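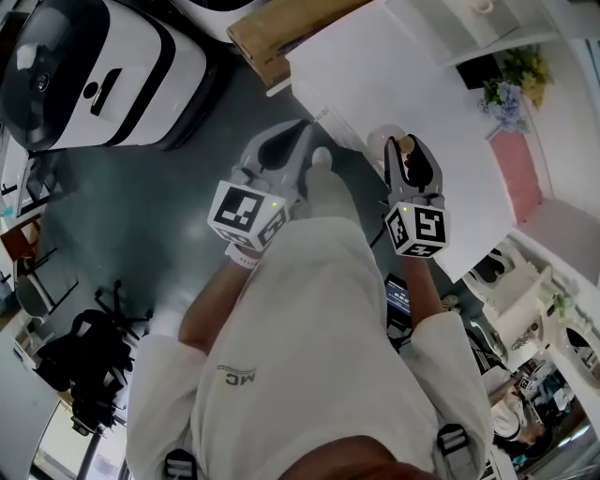

Plastau Tabletop Objects

README, last edited 16 May 2026

Plastau is a set of short recordings of small things being picked up, moved and put down on a white table. Most of the things are round: balls and spheres in different sizes and colors. The rest are ordinary items that turn up on tables and shelves, such as cups, small boxes and artificial flowers. This file says what the objects are, how the room is laid out and what to watch for when using the recordings.

Contents

The release holds 577 recordings. Of these, 257 involve at least one ball or sphere. The others cover cups, boxes and flowers, plus a small group where the table is only being cleared between tasks. Each recording has a text note giving the task and the objects used. Notes were typed by hand and spelling is not consistent. "Gray" and "grey" both appear, so search for both.

Files are sorted into two folders:

varico — tasks that use one object
wuisan — tasks that use more than one object

The folder names come from our storage drives and have no other meaning.

Objects

Balls. Small, opaque, in plain colors, tan among them. They roll easily on the table, and a fair number of recordings include one getting away and being brought back. We kept these. The note will say "rolled" if the ball went over the edge.

Spheres. Translucent, in pale colors including pink. We use "sphere" for the translucent ones and "ball" for the opaque ones all through the notes. It is only a naming habit, but the task text depends on it. Pale pink is hard to tell from clear in bright light, and a few notes probably have the wrong one.

Cups. Plain white. Against a white shelf or the white table their edges can be hard to find, especially from directly overhead.

Boxes. Cardboard, mostly tan. Some are used as targets ("put the ball in the box") and some are simply on the table. Check the note before treating a box as part of the task.

Flowers. Artificial, in a vase. The blossoms are blue-violet and yellow, with green leaves. In the arranging tasks single stems are taken out and put back. Leaves catch on each other, so one stem may bring another with it. Those recordings are marked "double".

The room

The table is white and has no pattern or markings. The floor is dark gray. There is white shelving with small items on it, and there are chairs close by. A window lets in daylight, so brightness changes over the day and no attempt was made to even it out. Chairs and bags get moved between sessions. Nothing on the floor is part of any task, and background items should not be used to work out the order of the recordings.

Tasks

There are 5 task types:

pick and hold
move to a spot on the table
put in a box
hand from left to right, or right to left
arrange flowers

"Left" and "right" in the notes always mean the left and right hand of the person doing the task. In overhead views where the person's head is at the bottom, the right hand is on the left side of the picture if the view looks back over the chest. This has caught several people out. Please check a few recordings by eye before flipping anything.

Known problems

The March recordings use an older note format. Object color is missing from many of them.

Nearly all of the handing-over tasks use balls. If you need other shapes passed from hand to hand, there is not much here.

Sizes were not measured. "Small" and "large" in the notes compare objects within one session and should not be carried over to another — a small ball in one may be the large one in the next.

Some tasks start with the object already held. These are marked "held start" and have no reach at the beginning.

Related sets

Flulora covers the same kind of flower arranging with more vases and stems. Its notes follow the same wording, except that it counts a stem and its leaves as separate objects. Convert those before joining the two sets.

Changes

Version 2 corrects the left and right labels in the handing-over tasks and splits "sphere" from "ball". Version 1 used "ball" for everything round. File names did not change between versions, so replace the whole notes folder when updating.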